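Wolton Vaccination Outreach Project - Final Report
Public Health Practicum, Group 2
Crisóforo Serrano and Bożena Cieślak

What we set out to do

Find out why people on the east side of Wolton didn't go back for their second flu and hepatitis B appointments last winter. The county clinic on Bielecka Street closed in January and everything got moved to the old library annex. Uptake dropped after that. Our question was whether the move caused it or whether it was the hours, the letters, or something else.

Short version: mostly the letters. Also the bus.

Background

Wolton used to have two vaccination sites. Bielecka was the walk-in one, small, always full. The annex is bigger and has parking but it's on the far side of the rail line, and the footbridge was shut for repairs most of the winter. The health office put out one press notice about the change and mailed a letter to every household on the clinic list. Around 800 letters according to the office. We only saw one version of the letter, the English one. There was supposed to be a Spanish and a Polish version but the people we talked to hadn't gotten them.

Method

Paper survey, one page, both sides. Handed out at the bus terminal, the Basteo supermarket entrance and the church hall after the food pantry. Crisóforo did the Spanish ones, Bożena did Polish. Online version too, but hardly any of those came back so we left them out.

We got 312 forms back. 271 were usable. The rest were missing the age box or the consent box, or had only the first side filled in. Next time put everything on one side.

We also did short interviews, not recorded, notes only. Two nurses, a pharmacist, a bus driver who was on break and felt like talking, and people from the pantry line who said yes.

Results

Most people who missed the second dose did not know the site had moved. They went to Bielecka, saw the sign, went home. The sign had the new address but no map and no bus number.

People who did know about the move and still didn't go gave the hours as the main reason. The annex closes at 4:30 pm. Anyone on the early shift at the packing plant gets out at 4.

Fear of side effects came up less than we expected. It was on the form as the first option too, so if anything it should of been over-picked. A few older people wrote that they'd go if they could see the same nurse.

The language thing. Respondents who filled in the Polish or Spanish form were a lot more likely to say the letter was confusing or that they threw it out. One woman thought it was a bill. Bożena looked at the letter again after that and yes, it does look like a bill, there's a reference number in a box at the top and a tear-off part at the bottom.

Bus: the route to the annex runs hourly after lunch. Miss it and you miss your slot. The nurses told us late arrivals were turned away until February, then they relaxed that.

What we tried

With leftover time we ran a small reminder trial using Ploreo, the texting service the school already pays for. Pantry families who gave us a number got a text the evening before their slot, in the language they picked. Too small a group to put in a table, our supervisor said no percentages, fair enough. The nurses said they noticed people showing up with the text open on their phone. We'd like somebody to run this properly.

Problems

- Started late, ethics form came back with changes
- Only the east side, so nothing to compare against
- Translated forms were checked by one person each
- Terminal forms were mostly filled in by commuters, not retired people, who are the ones the office worries about most
- We didnt ask about kids' vaccines and everybody wanted to talk about kids' vaccines

Recomendations

Send the letter again, in three languages, and make it look like a letter. Map and bus number on the Bielecka sign. One late opening a week at the annex, even just to 7 pm. Ask the bus company about a second afternoon run on clinic days - the driver thought it was doable but he's not the one who decides.

The health office has a copy of this report. They said they'd answer by the end of the term.

Photos 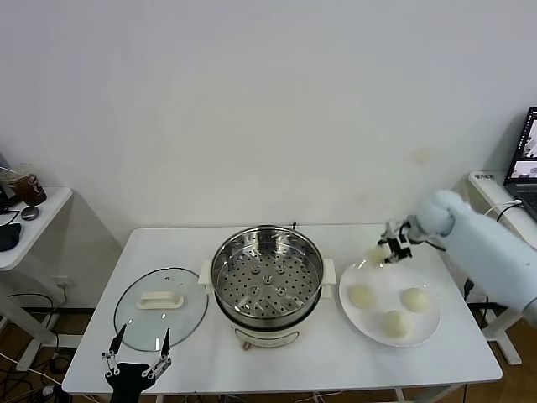
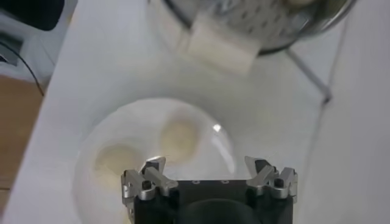
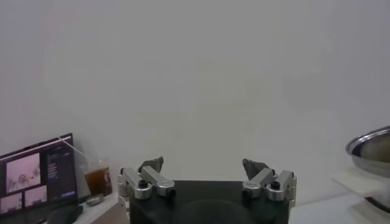
Steamed buns in the basket, lid off to the left.
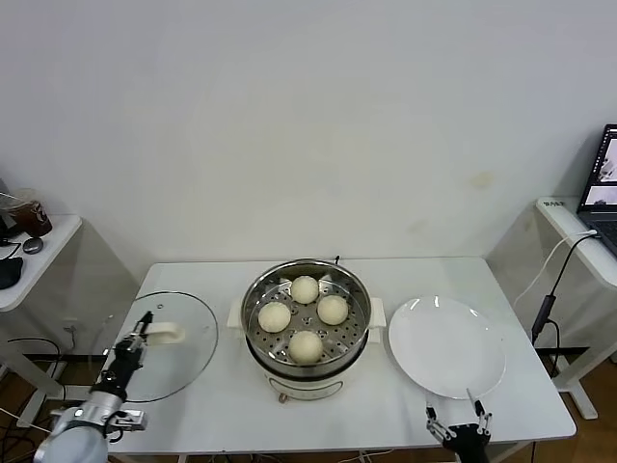
Who did what

Crisóforo: Spanish forms, nurse interviews, data entry, results section. Bożena: Polish forms, pharmacist, the texts, recommendations and most of the typing. Both: terminal and Basteo.

Thanks to the pantry for the table and the pens. Survey form and blank consent sheet are in the appendix, separate file.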